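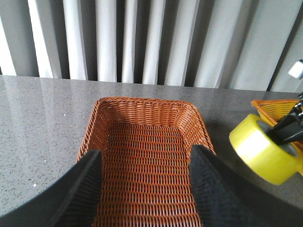 Wrist cam depth falls apart over woven baskets, planner thinks the floor is lava

Posted in: Perception & Planning

plevik_refugee
Two arms, one wrist camera each, task is put stuff in baskets. On our old plastic bins this ran for weeks without me touching it. Then somebody bought nice woven ones and now my stereo matcher has opinions. Every row of the weave looks like every other row of the weave, so the disparity snaps to the wrong row and I get a basket floor with a cliff in it. Planner sees the cliff, decides the fingers are in collision, and refuses to move. The fingers are not in collision. The fingers are black and sitting right there in the bottom corners where they always are.

Things I've tried: bigger matching window (cliff gets smoother), smaller matching window (more cliffs), median filter (a cliff with good manners). Running the Himar stack, stock depth node, custom grasp and place on top.

svenja_r
Repetitive texture plus short baseline, welcome to the club. What's your uniqueness ratio? The stock config ships with it close to off.

plevik_refugee
Close to off. I left it alone out of respect.

svenja_r
Turn it up until you get holes where the cliffs were. Holes you can deal with. A hole says "don't know" and your map should treat it that way. A wrong depth says "trust me."

dkodikara
Disagree with the whole approach. Why are you asking depth for the basket floor at all? You know it's a basket. It has a rim. Fit the rim, drop in a model, take the floor height from the countertop plane. I did this at Drostholm for 6 months and never looked at a disparity image again, which did wonders for my mood.

svenja_r
And when the basket has something in it?

dkodikara
Then you add whatever sticks up above the model floor.

svenja_r
Measured with what, Dinesh

dkodikara
With depth. Fine. But only inside the rim and only if it's higher than 3 cm. The weave errors mostly go down, not up.

plevik_refugee
Mine go both ways. I have a basket with a hill.

t_mansilla
Two questions before anyone rewrites anything. Is the countertop shiny? And are you masking the gripper out of the depth before it hits the map?

plevik_refugee
Gray speckled stone, polished, yes. You can see streaks of light in it on the left side. Masking is on for the arm that owns the camera.

t_mansilla
And the other arm?

plevik_refugee
The other arm is at the right edge holding a roll of yellow tape.

t_mansilla
That isn't what I asked.

plevik_refugee
I'm aware. No, it isn't masked. It should come out through the self filter in the planning scene.

t_mansilla
Should. The self filter uses the joint states at the time the cloud arrives, and your cloud is late. If the second arm is moving, you're subtracting where it is from a picture of where it was. What's left over lands as a blob beside the basket. Also the filter knows about the arm. Does it know about the tape?

plevik_refugee
...the tape is attached as a collision object. At grasp time. With the pose from grasp time.

t_mansilla
And if it shifts in the fingers?

plevik_refugee
I'm going to get coffee.

asuka.h
Lurker here, same problem with a wire rack. What fixed it for me was fusing views on the way down instead of trusting one. The wrong match lands somewhere different as the wrist moves, the real surface stays put. I keep 9 frames and throw out any voxel that fewer than 6 agree on. Costs a little time on approach – our cell isn't in a hurry.

dkodikara
That's a lot of machinery to find out a basket has a bottom.

asuka.h
It also finds out when it doesn't have one. Ask me about the rack.

svenja_r
Second Asuka's idea, with a warning: if your approach is straight down the camera axis you get very little change in viewpoint. Add a sideways wiggle.

b_mendes
Learned depth. Fujimoto node, drop-in, done. Can't believe we're still tuning block matchers in here.

t_mansilla
Does it give you a confidence you can threshold on?

b_mendes
It gives you a very clean depth image.

t_mansilla
I'm sure it does.

plevik_refugee
Back. Update for whoever finds this thread in April with the same baskets. Uniqueness ratio up: hills and cliffs turned into holes, map handles them as unknown. Looked up joint states by the cloud's own stamp instead of "latest," and the blob by the second basket went away. That one was Trinidad's and I'm a bit embarrassed, the lookup line had a TODO on it in my handwriting, so to speak. Replayed 1,000 logged plans and the floor collisions are gone. The ones still failing all have the tape in them.

dkodikara
Did you try the rim fit?

plevik_refugee
I tried it. It fit the rim of the other basket.

dkodikara
You need to gate it on distance from the gripper.

svenja_r
Post the tape logs in a new thread please, this one's long enough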